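Two-arm kitchen cell in the shop, is this worth finishing?
3 min read | 14 replies | 218 views

navden_shop
Started this back in March and I want opinions before I put more money in. Two arms on a white table, gray walls on three sides, task is putting sauce bottles and spice jars into a stepped rack. So far I'm 2,360 dollars in, and that's with the table and the rail being leftovers from the Mandine bench.

The pitch from the other guys in the shop was that it would "do the kitchen." I never bought that. What I'd like to know is whether it can put away a condiment shelf without me standing there with my hand on the stop button. My log for the last round says 150 tries with 50 I had to step in on. You can call that a two-thirds success if you're feeling generous. I don't.
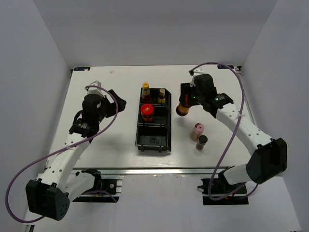
The grip itself I'm fairly happy with. It's the angle going in that kills me. The rack has raised rims between the steps, so if a bottle comes in tilted the base catches the rim and then you're pushing against the rack. Tall bottles are worse than jars. I've been straightening them up over the table first, and that adds time to every pick.

bimum
One in three is a lot of babysitting for a job I can do in under a minute with my own hands. What does the second arm do?

navden_shop
Right now, not much. The plan was for it to steady the rack while the other one places. It does that when the rack is where I expect it, and when the rack has slid a little it makes things worse.

bimum
So screw the rack down and sell the second arm.

Wiroj Phuthong
Disagree with selling it. I had a similar setup at Thepsuriya and the second arm earned its keep once we quit using it as a clamp. Let it do the near side and keep the other one on the far side. Less reaching across.

Also your cables. Those big loops out past the elbow will snag on something sooner or later. Mine caught on the wall on a fast return and pulled the connector half out. Shorter loop, second tie further up the forearm.

navden_shop
If I shorten the loop I lose wrist travel -- I tried it. It went tight before the gripper could get all the way around.

Wiroj Phuthong
Then route it closer in, don't shorten it. There's a difference.

bimum
Still waiting to hear why this beats a shelf.

tallowpress
It doesn't, and he said as much in the first post. People build model trains too.

What I'd question is the 150. Same bottles every time? Same start spots? If yes then you've measured one shelf on one table and your number tells you nothing about the next jar somebody buys.

navden_shop
Same bottles, start spots moved by hand between tries. I know, my hand probably puts them in the same few places without meaning to. I'll pull some different jars from home and run it again before I brag or quit.

tallowpress
Do the tall ones first. If it can't do those, the jars are just padding the score.

bimum
Put me down for quit.

Last reply 2nd May | 6 shares
Contact | Back to top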